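Setting Up a Kitchen for One-Handed or Low-Grip Use

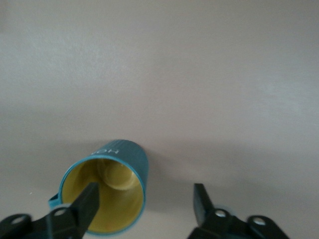 Most of the tips on this page came out of home visits by support workers and from the people they visited. They are meant for anyone who cooks with one hand, has a weak grip, tires quickly on their feet, or helps somebody who does. Very little of it costs money. Start with the jobs that are done every day and leave the rest for later.

Before you move anything

Ask the person who uses the kitchen to make a hot drink and a sandwich while you stay out of the way. Note where they stop, put something down, or reach twice. Those are the places to change. Don't rearrange a kitchen while its owner is out, even if the new layout is better. People with low vision or memory problems may be relying on things being where they have always been.

If several workers come to the house, write down where things go and tape the list inside a cupboard door. Thitima Thongsuk, who coordinates home support in Horcombe, asks her staff to read it on the first visit and put everything back by it on every visit after that.

Shelves and drawers

Keep daily items between hip and shoulder height. Heavy things go at the lower end of that range, on the stronger side of the body. Pans stored inside each other are hard to separate with one hand, so stand them on edge in a rack or keep out the two that get used and box up the others.

Loops of wide ribbon or webbing tied to drawer handles can be pulled with a forearm. D-shaped handles are better still, and a set can usually be fitted to the existing screw holes. Measure from the center of one hole to the center of the other before buying. A little candle wax rubbed along wooden drawer runners helps more than you'd expect.

Food that is decanted should go into light containers with lids that lift off. Screw lids look tidy and are a nuisance. Label the front and the top.

Holding things still

A damp dishcloth folded in four will hold a mixing bowl for light stirring. For anything stiffer, use a sheet of non-slip matting. It is sold by the roll as shelf liner and can be cut to size with scissors. Wash it in warm soapy water when it stops gripping, since flour and grease are usually the cause.

A cutting board with two stainless spikes holds a potato or an onion for peeling and chopping. Push a cork onto each spike when the board is put away. Boards with a raised corner are good for buttering bread, as the slice can be pushed up against the edge.

To open a jar one-handed, set it in a drawer on a piece of matting, close the drawer against it with your hip, and turn the lid. Gerardo Tan prefers a fixed opener screwed to the underside of a wall cupboard – it takes any size of lid and leaves nothing to hold. Fit it toward the front edge, and check that the screws are shorter than the cupboard base is thick.

Hot drinks and hot water

Fill the kettle with a plastic pitcher and leave the kettle where it stands. Fill it only with what is needed. A liter of water weighs 1000 grams before you add the kettle, and that is a lot for a sore wrist at arm's length. With 500 milliliters in it, most people manage much better.

A kettle tipper is a cradle that lets the kettle pivot without being lifted. Check the fit before you order, as many cradles don't suit wide-based kettles. Put the cup on a tray or in the sink while pouring so that a spill has somewhere to go. A one-cup hot water dispenser does away with pouring altogether, though the water comes out a little cooler than from a rolling boil.

Don't carry a full cup while using a cane or walker. Drink at the counter on a high stool, use a cup with a proper screw-down lid, or get a walker tray with a raised edge.

Pans

Boil vegetables in a wire basket set inside the pan. When they are done, lift out the basket and leave the water to cool where it is. Turn pan handles inward, clear of the next burner. Slide full pans along the counter on a dry folded towel to get them from one place to another, and keep towels well away from the stove while it is on.

A pan guard, which clamps or sticks to the stove top, stops the handle swinging round when you stir. Read the instructions for your type of stove, as some guards are no good on induction or glass.

Sitting down to work

A perching stool with a sloped seat takes weight off the legs and still lets you reach the counter. Adjust all the legs to the same hole and check the rubber tips every few months. If there's no room for knees under the counter, pull out a drawer, lay a cutting board across it, and test it with your hand first. This is fine for shelling peas or buttering toast. It is not strong enough for kneading and should never be used for hot pans.

Cleaning up

Wash as you go if standing is the problem, or let everything soak and do it in one sitting if energy is. A bottle brush with a suction base sticks to the inside of the sink, and glasses can be pushed over it with one hand. Spray bottles are hard on weak fingers. Use a pump dispenser, or keep a damp microfiber cloth ready in a tub.

Buppha Phetsri drapes a wet cloth over the faucet and twists the two ends together to wring it. Small cloths are easier for this than large ones.

Paying for equipment

Ask for an occupational therapy assessment before buying anything big. Some programs will loan stools and kettle tippers, and some will only pay for items recommended in writing beforehand. Keep receipts, and photograph them, because thermal paper fades. If an item doesn't suit, send it back early while the return period is still open.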